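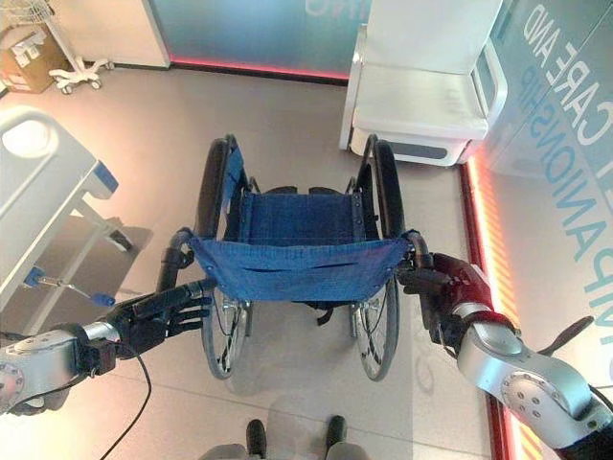
Hamach Opens Free Wheelchair Loan Room in Phelan

FOR IMMEDIATE RELEASE
26 June 2023

PHELAN - Need a wheelchair for a few weeks? Hamach has them. The mobility equipment supplier today opened a free loan room inside the Kisano Building, ground floor, with 127 folding chairs ready to go out the door. Another 65 arrive in October, bringing the total to 192.

Loans run up to two months. No charge, no deposit, no doctor's note. Bring a photo ID and something with your address on it.

The room is for short-term needs. A broken ankle, a new hip, a grandparent visiting for the summer. People who need a chair long term should still be fitted by a clinic, and staff at the desk can hand out a list of local ones.

"We get calls every week from families who need a chair by tomorrow and don't want to buy one," said a Hamach spokesperson. "Until now we mostly had to say sorry. Now we can say come on over."

About the chairs

All loan chairs are plain manual folding models. Blue fabric seat and backrest, black padded armrests, push handles at the back, big spoked rear wheels with hand rims so the user can push too. There's a pocket across the back for papers or a phone charger. Nothing fancy. They fold for the trunk of a car.

Three seat widths in stock: narrow, standard, wide. Staff will measure if your not sure. Cushions can be borrowed at the same time, while they last.

Checks and cleaning

Repair shop Clamel handles upkeep. Every chair that comes back gets wiped down, then checked: tires, spokes, brakes, cross-brace, the fasteners along the seat. Fabric that has stretched too far gets swapped out. Chairs that fail are pulled until fixed.

"Mostly it's brakes," said the Clamel shop manager. "People fold them up in a hurry and throw them in the back. Brakes go out of line. Easy fix, but please don't keep riding on it, bring it in."

Learn before you leave

Borrowers and whoever will be pushing get a short run through at pickup, on the tile floor right there in the building. How to open and fold. Where to set the brakes. How to take a curb, going up and comming down. Takes maybe ten minutes. Anyone in a rush can book a pickup time ahead by phone.

Hours and getting there

Open weekdays 9 a.m. to 5 p.m., closed holidays. Use the side entrance of the Kisano Building, level from the parking lot, no steps. Short-stay spaces by the door are held for pickups and returns. After-hours returns can be left with the front desk, please get a receipt.

Groups and schools wanting more than one chair for an outing should ask at least a week ahead. Limit of two per household otherwise.

About Hamach

Hamach sells and services everyday mobility equipment including wheelchairs, walkers and bath seats. The Phelan loan room is its first.

Media contact: Hamach press office. Interviews and visits to the loan room on request.

###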